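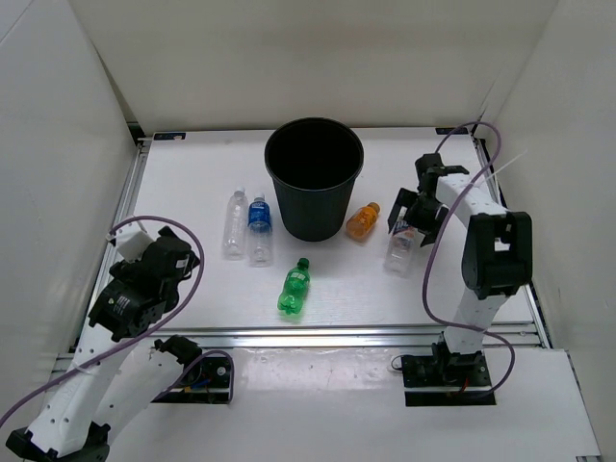

August 24, 2022. Bench log, Pavham sorting room

Long one today, so get a tea first.

Started at the two-arm table before the first delivery came in. The job is still the same as it has been since May: bottles on the table, arms pick them up, bottles go in the bin. I did the layouts myself this morning with whatever was in the crate. I've stopped trying to make them tidy, because what comes off the vans is never tidy and we were kidding ourselves with those lovely straight rows in spring. Some standing, some lying down, some with a drop left in them. Much better practice for everybody, me included.

Did 9 layouts before lunch and wrote each one up on the sheet. Three of them need doing again, all my fault (I leaned on the rail and nudged something, then carried on as if I hadn't). Please don't use those three for anything. I've put a line through them in pencil.

Notes for whoever is on next:

Bottles on their sides are still the slow ones. The gripper wants to come in square across the body and if the ribs are in the way it has a second go, sometimes a third. Standing ones are quick unless they're empty, and then the lightest touch sends them over. I'd like to try closing more slowly on the empties. Haven't done it yet, want Furkell's settings sheet in front of me first as I don't trust my memory of which number is which.

Keep an eye on the purple cables when the arms reach right to the back. I want a bit more slack on the right one but not so much that it droops over the bin. Will have a play tomorrow with a longer loop.

Caps stay ON. I know the hall wants them off. We're doing caps on for this round and we'll change it once, for everyone, at the end.

Right, the other thing. We had the chat at break about what happens to the hand line when the Adis table goes in downstairs, and I said I'd write it down so it doesn't get lost. At the moment there are five people on the belt each shift. The plan on paper is three on the belt and two moved over to minding the table, which means clearing jams, topping up, checking the bin and stopping it when it does something daft. Same grade, same hours, so they say. I did two years on that belt and my wrists would have loved a table like this, so I'm for it, mostly. But the worry people had wasn't really about jobs going (though that came up, of course it did). It was the pace. On the belt you can have a natter and slow down together when it's a bad load. If the arms set the speed and you're running round after them, that's a different sort of tired. Someone said it would be like looking after two toddlers who never nap, and I did laugh, but I've been thinking about it all afternoon.

So I've asked for two things. One, whoever's minding the table gets to set the speed, from the table, without ringing the office. Two, people swap between belt and table halfway through the shift so it isn't always the same pair stuck with it. No answer yet on the first. The second got a nod!

Also asked whether the belt lot can come up and have a go before anything's decided. They know bottles far better than I do. I'd rather hear what's wrong from them up here than after it's bolted to the floor down there.

Odds and ends: Fu delivery was 1262 bottles according to the docket, all stacked in the back passage, please don't block the door. The crate lid is cracked, mind your fingers. I need more sheets printing.

Tomorrow: redo the three bad layouts, cable loop on the right arm, then slow close on the empties if I've found that settings sheet.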